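Rastura Student Robotics Project
Progress report to the Paracha Fund
Reporting period: start of term to 18th September
Prepared by Leandro Cabral, project lead

1. Status

The project is on schedule in two of its four work areas, slightly behind in one, and ahead in one. Spending is within budget. We are asking for one small change to the equipment line, explained in section 6. No change to the end date is needed.

The grant pays for an after-school class in which high school students set up a robot arm, collect demonstrations by steering it by hand, and train a model that repeats the task without a person at the controls. The task named in the proposal is folding and sorting small laundry. The students have kept that task and narrowed it for the fall term to hand towels and washcloths.

2. Enrollment and attendance

All places in the class are filled. Two students left in the first two weeks because of a conflict with marching band, and both places went to students on the waiting list. The new students missed the safety session, so it was repeated for them before they were allowed to drive the arm.

The class meets twice a week after the last period. Attendance has been steady on the first meeting of the week and weaker on the second, when the late bus leaves earlier. We have moved the hands-on part of that session to the start and the written log to the end, so that students who take the bus lose writing time and keep their turn at the controls. They finish the log at home.

3. Work completed

Arm setup. The arm was bolted down, leveled and calibrated by the students with staff checking each step. The calibration had to be redone once after the base was moved to make room for a second chair. The position of the base is now marked on the table.

Control. Students drive the arm with a hand controller. The first lessons covered moving to a point, opening and closing the gripper, and stopping on command. Every student has passed the stop test, which we require before any recording. The controller software, Mutora, froze several times in the first week on the older laptop. The newer laptop has not had the problem and is now the only one used for recording.

Data collection. The students have recorded 1,261 demonstrations. Of these, 715 passed review and are in the training set. Most of the ones that were set aside came from the first two weeks, when students were still learning the controls, and had long pauses or a second attempt in the middle. The class wrote its own review rules in the third meeting. A demonstration is kept if the cloth is picked up on the first close of the gripper, nothing is knocked off the table, and the arm returns to its start position. Two students review each recording, and a staff member settles disagreements.

The target for this date in the proposal was 300 accepted demonstrations, so this is the area where we are ahead. The students found that short tasks go quickly once the reset between attempts is organized. One student drives, one resets the cloth, and one keeps the log.

Training. The first model was trained on 672 demonstrations, the set as it stood when the job was started. It reaches toward the towel reliably. It does not yet lift the towel by a corner, and on many attempts the fingers close just above the fabric. This is the area where we are slightly behind. The proposal called for a working pickup by this date.

4. The gripper

Most of the class time in the past two weeks has gone to the gripper. The Seltar gripper that came with the arm has hard, smooth fingers, and thin cloth slid out of them when the arm moved sideways. The students tested rubber bands, craft foam and painter's tape. Rubber bands rolled off the fingers. Foam gave a good hold but made the fingers too thick to get under a fold. Tape gave a better hold than the bare fingers and added very little thickness, and it can be replaced in a few minutes. 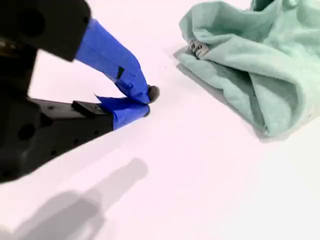

Gripper with blue tape on the fingers, next to a green practice cloth.

The tape is a stopgap. It wrinkles with use and the ends lift, and a finger that has been rewrapped does not feel quite the same to the driver as it did before. The students now write down every tape change in the log so that recordings made before and after can be compared. One group is designing a slip-on sleeve to take the place of the tape. They have finished drawings and a cardboard mock-up, and will print the first version when the school's printer is free.

Cloth color also came up. The students noticed that white washcloths were hard to pick out on the white tabletop in the camera view, and voted to do the practice recordings with colored cloths for now. White ones will come back in the spring term as a harder version of the task.

5. Problems and what we are doing about them

Storage. The recordings take more disk space than we planned for. Rejected demonstrations have been moved to an external drive borrowed from the media lab. We would like to keep them, as the students plan to use them in a lesson on data quality.

Lighting. The room gets direct sun late in the day and the shadows on the table change during a session. Blinds are now closed before recording starts and the overhead lights are left on. We do not know yet how much this affected the earlier recordings.

Staffing. One instructor is covering both sessions until the second instructor's paperwork clears. The district expects this to be done within the month. No session has been canceled.

6. Budget

Spending to date covers the arm, the gripper, the table clamps and the newer laptop. The line for student travel has not been touched. We ask the Fund's permission to move a small part of the travel line to equipment, to pay for one external drive and a spare set of gripper fingers. With a spare set, one group could test sleeves while another group records. A revised budget table is attached as a separate file.

7. Next period

The students will retrain the model on the full accepted set and run a fixed set of pickup trials, with results logged by cloth type. The sleeve group will print and test its first design against the tape. If the sleeve is adopted, the class will record a new batch with it before any further training.

Folding will start only after the pickup works well enough that the class agrees to move on. The family open house is planned for the end of the term, and the students would like to show the arm placing a towel in a basket, with a student at the controls if the model is not ready.

Questions about this report can be sent to Leandro Cabral at the project office. Copies of the student logs are available on request, with names removed.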